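Neighborhood News: Stone Floors and What We Learned at the Borkley Building

Last updated: 22/08/2020

Several members have asked for a write-up of the talk on stone floors given in the Borkley Building in April. Hugo Villanueva spoke for most of an hour and took questions afterward. He has laid and repaired floors in this part of town for a long time, and he worked on the lobby of the Borkley when the old carpet came out. What follows is from my notes, with a few corrections he sent me later.

He started with the difference between marble, limestone and porcelain made to look like either one. Many people in our older buildings do not know which they have. A landlord may have told them it was marble, or the listing said so when they bought. Porcelain is hard to stain and can be cleaned with nearly anything. Marble and limestone are softer and react to acid. Vinegar, lemon juice, wine and a good many bathroom sprays will take the polish off and leave a dull mark. Hugo calls these etches and says most of the calls he gets about "stains" turn out to be etches. A stain is color that has gone down into the stone. An etch is damage to the surface. They are treated differently, and scrubbing at an etch with a stain remover often makes it larger.

One way to tell is to look for the same pattern twice. Printed tile is made from a limited set of designs, so if you find two tiles in the room with matching veins, you have porcelain. Another is to look at a chipped corner, if there is one. In real stone the color and veining carry on below the surface. Hugo does not recommend the acid drop test that people suggest online. It works, but it leaves a mark, and if you must do it you should do it inside a closet.

Rocío Robles asked about the rust-colored lines that show up in some gray floors. There are two kinds. Iron occurs naturally in a lot of stone, and lines from that source were there when the slab was cut. They follow the veins and do not change much over the years. The other kind comes from water. If a floor stays damp from below, iron in the stone can oxidize, and the color spreads. Marks of this sort tend to grow, and they often begin near a bathroom, a planter or an outside door. His advice is to take a picture twice a year from the same spot and compare them. If nothing has moved, leave it alone.
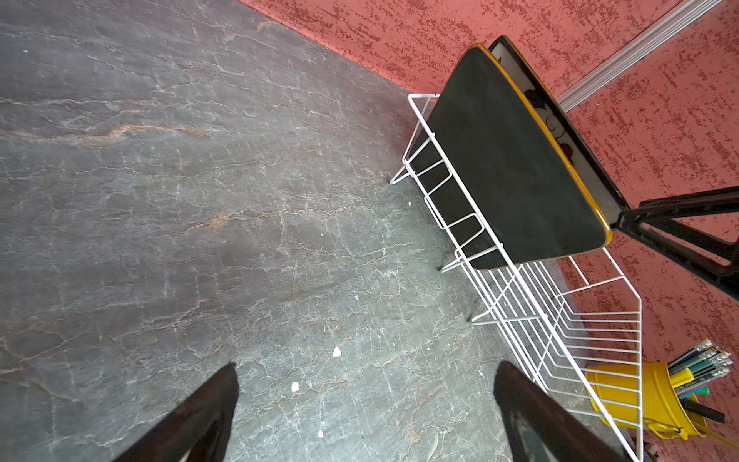 Gray marble pattern with white veins and a little rust-orange.

On daily care he was brief. Dust first, with a dry microfiber mop. Grit is what wears a polished floor down, and a wet mop over grit works like sandpaper. Then use water and a small amount of a cleaner marked pH neutral. Change the water when it looks cloudy. Do not use a beater-bar vacuum. Put a mat on both sides of the front door, long enough that a person takes at least two steps on it.

Nour Haddad wanted to know about sealing, and this took up a good part of the questions. A sealer soaks into the stone and slows down spills. It gives you time to wipe up the coffee. It will not stop an etch, because it does not sit on the surface like a coat of varnish. To find out if your floor needs it, put a spoonful of water down and wait ten minutes. If the stone under it has darkened, it is taking in water and you can seal it. If the water is still sitting there, you would be wasting your money. Floors in kitchens need it more often than floors in bedrooms. Whatever product you buy, wipe off the extra before it dries — the haze it leaves is hard to remove.

Severino Vidal manages the Disell Apartments on the corner and brought some figures from the job there last year. The ground floor hall is 602 square feet. He had one bid to replace the floor and one to hone and polish what was there, and the polishing came in far lower. The owners chose that. The crew had to close the hall in halves, which tenants did not enjoy, and the total for moving and storing the mailboxes was $500 that had not been in the estimate. He suggests asking about anything bolted to the floor before you sign.

There was also a question about replacing single tiles. Keep your spares, and if you have none, look in the basement before you shop. Rosalía Goicoechea found nearly 50 original tiles behind the boiler at her building, stacked on edge and in good shape. Stone from a new batch will rarely match, even from the same quarry. When no spares can be found, Hugo takes a tile from under the refrigerator or the back of a closet and puts the new one there.

Two smaller items. Felt pads under chair legs pick up grit and need to be changed, and the nail-on kind lasts longer than the stick-on kind. Rubber-backed rugs can discolor a light floor if they are left for years — use an open-weave pad instead.

Hugo left a sheet with the names of cleaners he is willing to recommend and a short list of repair shops. Copies are in the rack by the office door, or we can mail you one. Members who want to borrow the large dust mop can sign it out from Rosalía and should shake it out before they return it.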